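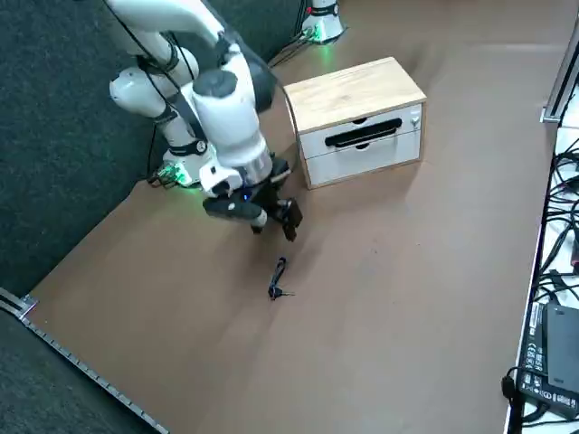
*Drawer cell, Thursday. Keys on the board, both drawers shut.*

Thursday, 8:40 start. Goal for the week is 100 good demos of the drawer task, have 39 as of last night. Today's the keys variant: open top drawer, keys in, close. Leader handles for teleop, same as Clititz set.

Warmup eps tossed, I always overshoot the handle the first few tries. Don't count them.

Notes as I go:

- Lanyard is a pain. If you grab the strap the key swings and clips the drawer front on the way in. Grab near the key head, wrist turned a little, much better. Doing it both ways on purpose though, the policy needs to see the ugly ones as long as they end OK.
- Randomize keys by hand between eps. I keep dropping them in the same spot, lazy. Using the printed list from Oda now, read the next line, place, go.
- Top drawer only. Lock stays unlocked!! Lost ten minutes to that in April and I'm not doing it again.
- Lower drawer is a differnt grasp entirely (finger cutout, no handle). Separate task name, separate folder. Do not mix.
- Cabinet gets shoved back a bit when I close hard. Push it back to the tape every fifth ep, write down if it was off. Might be good variation, might be garbage, ask Birgit.

10:15. Gripper force was still at 80 from the Volthorpe parts job. Way too much for a lanyard. Dropped it, redid the first batch. Old ones moved to /reject, not deleted.

10:50. Birgit Kettler by the bench. She wants slower approaches to the handle, says the last model rushed in and missed low. Also wants a pause before the pull, short, so the fingers are really seated. I'd been doing it all as one move. Will try her way for the rest of the day and tag it "seated" so we can split them later if it hurts.
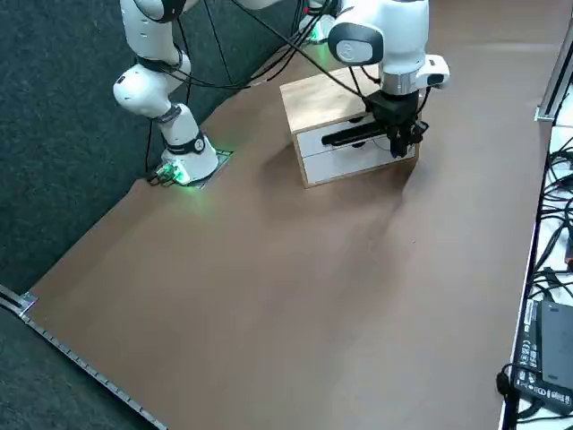

Why record failed pulls at all if they don't go in the training set?
They go to the success classifier, which has almost no negatives for this drawer, and Birgit can use them to see where the approach goes wrong.

1:30 back from lunch. Both arms homed fine. One arm does the whole task, second one stays parked, but log its joints anyway. Vernstead loader chokes if the second arm's columns are missing, found that out the hard way.

Episode length: cap is 700 steps. With the slower approach I'm running close to it, two got cut before the drawer was shut. Those are NOT successes even if the keys are in. Bump the cap or speed up the close? Leaning bump the cap, but then the old 39 don't match. Leave it for today.

Cable on the wrist side catches when I come in from far left. Keep the elbow high. Need a clip there, put in a request.

2:45. Resets are the slow part, not the demos. Open, fish out keys, close, check list, place, step back. Tried resetting with the arm (reverse task, keys out of drawer). Works if the keys land near the front, otherwise I'm digging. Record the reverse ones as their own task? Free data, kind of.

4:10 stopping, hands getting sloppy and it shows in the playback.

To do
- [ ] watch all of today's at 2x, flag bad closes
- [ ] ask Oda for a longer position list, this one bunches up in the middle
- [ ] cable clip
- [ ] decide on the step cap before anybody records more
- [ ] rename folder, I typed "drawr_keys" and the script took it
- [ ] "seated" vs. untagged, train one small run on each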